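Cleaning and looking after a white tabletop: what works and what mostly doesn't

Last updated: July

I have read a lot of advice on keeping white work surfaces white, and I would throw out more than half of it. Most of it gets copied from one page to the next by people who have plainly never tried it. I have had white-topped tables in the kitchen and in the workshop for 27 years, so I've had time to ruin a few.

Start with the baking soda paste. Everyone recommends it, and everyone calls it gentle. It is an abrasive. A mild one, sure, but rub it in circles on a glossy top every weekend and by the end of a year you'll have a dull patch exactly where you were so careful. On a matte top it may not show so soon. I use it for one thing, which is tea rings, and I lay it on wet, leave it ten minutes and lift it off with a soft cloth. No scrubbing. If the ring is still there, do it again tomorrow.

Vinegar and baking soda together is worse advice, though it won't hurt anything. The fizz looks like cleaning. What you have when it stops is slightly salty water. Use one or the other, or save both for the salad and the biscuits.

Dish soap and warm water will take care of most of what lands on a table. I mean a few drops in a bowl, not a squirt on the cloth. Too much soap leaves a film, the film picks up dust and hand grease, and then people go out and buy a special spray to get rid of the gray look they made themselves. Wipe with the soapy cloth, wipe with a plain damp one, then dry it. The drying is what people skip, and it makes the biggest difference of the three.

I was talked into a tub of Skinditz paste a few years back by Prys Vaughan, who swore by it for his bench. It smelled like oranges and it did about what the dish soap did. He still has most of his tub as well, I noticed.

Pencil: a plain white eraser. Ballpoint: rubbing alcohol on a cotton swab, tested under the table first. Permanent marker: alcohol again, and lower your hopes. There's a trick where you draw over the old mark with a dry-erase marker and wipe both away together. It works on some hard shiny surfaces. On anything with a texture you can end up with two marks.

Turmeric and curry stains get the most nonsense written about them. Lemon juice, toothpaste, a slice of bread, you name it. Wash off what you can and put the table near a sunny window if it's light enough to move. Sunlight fades turmeric better than anything I've rubbed on it. Ama Asante told me this and I didn't believe her, and I left a yellow thumbprint by the back window mostly to prove her wrong. Gone in 2 days.

Toothpaste, by the way, is for teeth.

Black scuffs from rubber feet and shoe soles come off with a melamine sponge. Those sponges are extremely fine sandpaper, whatever the package says, so press lightly and stop as soon as the scuff is gone. I've seen people do a whole tabletop with one. It comes up beautifully clean and then holds every fingerprint for the rest of its life.

Wood trim wants separate treatment, and this is where I see the most damage. Water sits in the joint between the top and the strip, and the wood goes dark along the line. Don't flood the table. Wring the cloth until it's hardly wet, wipe toward the middle of the table so you aren't pushing dirty water at the edge, and run a dry cloth down the joint when you finish. If the strip is bare wood, a little mineral oil twice a year is plenty. Skip olive oil, which goes sticky and eventually smells. If it has been varnished, the oil won't soak in at all and you're just greasing your sleeves.

If the strip comes loose, wood glue and masking tape overnight will usually hold it. Somebody in Priledthorpe quoted me 34 dollars to do one edge. I did it myself with what was in the drawer.

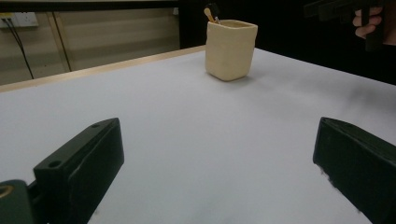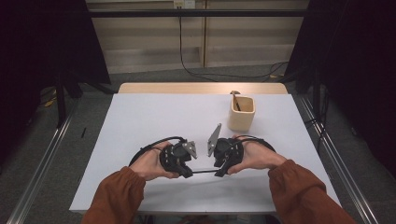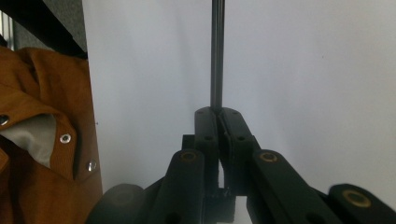

Mats and covers are another thing I've gone back and forth on. Clear vinyl sheets look like the obvious answer, but grit works its way underneath and gets ground in every time you lean on it, and some vinyl will soften or stain a finish if it stays put all summer. If you do use one, lift it every couple of weeks and wipe both sides. A cutting mat is fine for cutting on. Put it away afterward.

For heat, use a trivet, and don't trust any tabletop that was sold to you as heatproof. A neighbor bought one from a showroom in Holley on the strength of that word and had a brown ring on it the first week, from a saucepan. They pointed to the small print. There is always small print.

Wax and polish I would leave alone. A white top that looks tired is usually either dirty or worn. Washing fixes the first, and polish hides the second for an afternoon while making the surface slippery. The exception is an old painted top, where a thin coat of paste wax does help, provided you buff it properly and don't put it on over crumbs.

Bleach, very diluted, for mildew in a joint only. Open a window. Never with vinegar, and never with anything that has ammonia in it.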